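Home | Projects | Notebook | Kit list | Contact

Ponach build log - August, entry 8

Started 9.40 in the morning, finished when the cleaners wanted the room

I meant to write this up at lunch and then there was no lunch, so apologies for the order. Most of it is about markers again. If you only want to know whether we have a working routine for the Sudside open day, the answer is nearly, and you can skip to the bit about the handover.

For anyone joining from the first-years' list: Ponach is the two-arm bench, the student project that came out of last year's robotics club. The task we've signed up for is the Clilmont challenge, pens category. You get felt-tip markers and their caps, and the two arms have to put the right cap on the right marker without a person touching anything. It sounds like a toddler's game and I said so at the first meeting, quite loudly, and Perihan has reminded me of it every session!

First job was the gripper opening. We'd left it wide at the end of term because we'd been practising on blocks, and a marker is a lot thinner than a block. With the jaws starting that far apart, the left arm takes ages to close and gives the marker time to roll. I brought the starting width right down in the settings file and it felt quicker straight away. I also halved the closing speed for the last bit of travel, so it comes in fast and then goes gentle. Perihan thinks the speed change is doing all the work and the width is doing nothing. We should try one without the other and we didn't, because I'd already saved over the old file. (Yes, I know. There's a copy on her laptop.)

Second job, the recordings. We drive the arms by hand, save what they did, and train on that. The target for this round is 200 good ones and we ended the day on 15. That looks awful written down. But a fair chunk of the morning went on settings, and after that we kept changing our minds about what a good one is. Does it count if the cap goes on crooked and you push it straight? Does it count if you drop it and pick it up again? I say yes to the second, since we want the arms to know what to do after a drop, and Perihan says yes but label them separately. We're labelling them separately. The tag is "recov", all lower case, please don't invent your own.
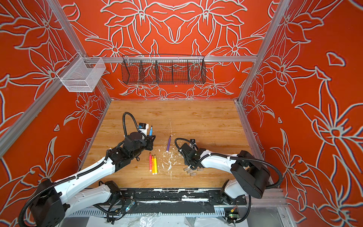

Third job was the caps, and the caps are horrible. A marker you can get hold of anywhere along the barrel. A cap is short, it's light, and if the jaws come down a touch off centre it shoots away like a tiddlywink. I spent a good hour trying to come straight down on them and I'd say I got better, but I was getting better at it as a person, and I'm not sure the recordings show anything the model can learn from. What helped was slowing down just above the cap and pausing there before going in. I had been doing it all as one swoop. Perihan had a go with the pause and got a clean pick first time, then was unbearable until the tea break.

We did talk about cheating a bit and making a little holder with a slot for each cap, so they always stand the right way up. I re-read the rules and they say loose parts must start loose, so no. A pity, I'd half drawn it.

The handover (people who skipped, start here)

Our plan used to be: left arm picks up a marker, right arm picks up a cap, they meet in the middle and press together. The meeting point was fixed, same spot every time. It works on paper. In practice the two arms don't agree about where that spot is, and the disagreement gets worse the further they reach. I checked with the pointed bit of wire we use as a gauge and they were out by enough to miss a cap completely.

So we redid the calibration, the long way, all the joints on both sides. It's dull and you can't chat while you do it or you lose your place. I chatted and lost my place. Second time round we got through it and the arms now agree nicely in the middle of the bench and a bit less nicely out at the sides, and I'm happy to leave it there for now and just keep the meeting point central.

The other change is that the left arm now holds the marker upright with the tip up, and stays still. Only the right arm moves for the capping. Before, we had both creeping towards each other and every wobble counted twice. Keeping one still means we lose a second or two per marker, but the Clilmont scoring is mostly on finished pens and the clock only splits ties, so I'd take that trade any day. Perihan wanted it noted that this was her idea in spring and I said it would be too slow. Noted.

Software grumbles

The recorder still stops dead if a file reaches 300 seconds. No warning, it just closes and you carry on waving the arms about like a lemon with nothing being saved. Caught me twice. I've added a line that prints a message shortly before the limit, but it prints to the terminal, and you're not looking at the terminal when you're driving. It needs a beep. If somebody wants a nice small first job, that's the one, and the place to put it is in the loop at the bottom of record.py, just under my comment with all the exclamation marks.

The file names are also a mess. We've got three styles going, mine, Perihan's, and the one the script does by itself if you press enter without typing. I've moved everything into folders by session, which at least stops them overwriting each other, but please use the script's own style from here on, even though it's ugly. I'll rename the old ones when I next have a slow afternoon.

Also, the wrist camera settings: leave the exposure on manual. On automatic it changes its mind whenever an arm moves across, and then the same marker comes out as two different colours in the recordings. We lost a whole session to that before the exams and I don't fancy doing it again.

Odds and ends

Işık, the training machine, is booked overnight for the small run. It's only the 15 recordings plus what we kept from July, so I'm not expecting much, I mostly want to see that the new labels load without it falling over. If it does fall over, the log goes in the usual shared folder and I'll look at it from home.

The emergency stop button on the right side has a slightly loose ring. It still stops everything, I pressed it a few times to be sure, but I've put it on the list for the technicians and we should test it at the start of every session until they've been.

We also tried swapping drivers halfway through the afternoon and I'd recommend it. I'm heavier handed than Perihan, and you can see it in the plots, her curves are lovely and mine look like the Alps. For training it's probably good to have both. For my pride, less so.

To do before next time:
- width and speed, one at a time, using the old file off Perihan's laptop
- beep for the recorder
- more cap picks, with the pause
- ask Clilmont whether a crooked cap counts as finished (I think it does, Perihan thinks it doesn't, somebody has to email them)
- find out what time we can get into the hall at Sudside, and whether there's a socket near the table this year

I've left the bench powered down at the wall and the key is back in the drawer. Perihan is in first tomorrow so she'll pick up from recording 16.

3 comments | 8 shares

Last updated: August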